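Drinking cup
Print | E-mail this article
Reading time: 1 min
November – by Nyokabi Mosoti

Cup, small open vessel for drinking. Usually no lid, handle optional. Early ones were shell, horn or gourd, later fired clay. Plastic came in last century and took over picnics, schools and camp kitchens – cheap, light, hard to break.

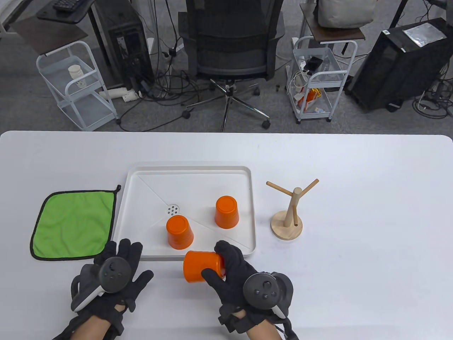 Why do most cups taper toward the base? So they stack, and so a molded one slides out of its mold easily.

Sizes vary alot by country. In US cooking a cup is also a measure, 16 tablespoons. Paper cups: early 1900s, first sold as a health item for trains and schools.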